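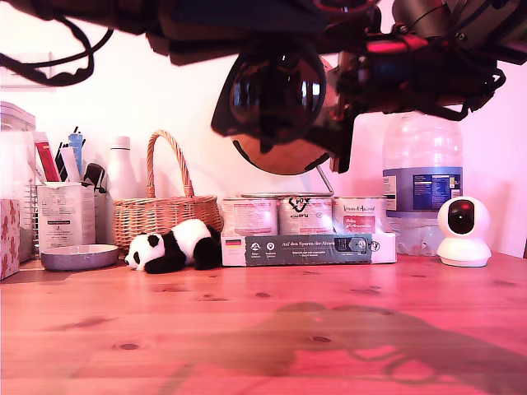

March, 4:30 pm. Light fading of the plant dyes, second round

Took the cotton strips out of the light box after 124 hours. The lamp was set to 2000 lux at the level of the cloth, and I checked it again at the end with the Jusik meter. It had fallen a little on the left side. I should have turned the tray every morning and I forgot it twice, so please read the left strips with care.

Madder is almost the same as its covered half. Weld has lost much of its yellow, more than in the first round. The walnut went slightly colder. For the onion skin I can't decide, the cloth was uneven already from the dye pot. 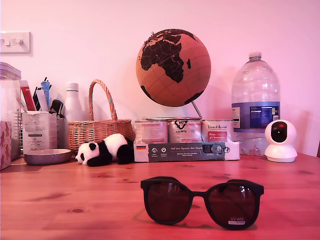
The next question is which part of the light does the damage. In the first round we put the Potero film over half of the strips, and the weld under the film still faded. I was surprised then, but I think now I expected too much from a UV filter. It is the same with sunglasses, such as the round ones with the brown lenses and the small UV 400 sticker. The number speaks of wavelengths up to 400 nanometers, and how dark the lens looks is a separate matter. A clear film can stop the UV and let all the blue go through to the dye. So the next tray needs a yellow filter too, beside the clear one.

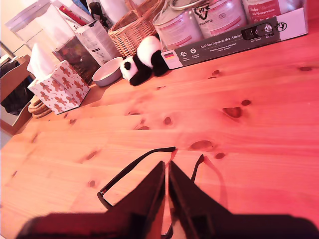
I also want one strip in full dark, in the same box but wrapped in foil, to see what the warmth alone is doing. Until now we have only compared to the covered halves, and these are not perfectly dark at the fold.

Alum bath for the new cloth: Ngau recipe, lot 947, soaked 8 hours. The water was harder than last time. Strips are labeled in pencil on the back.

To do: new lamp for the left side, order yellow filter, copy the gray scale readings into the Rullodeck file.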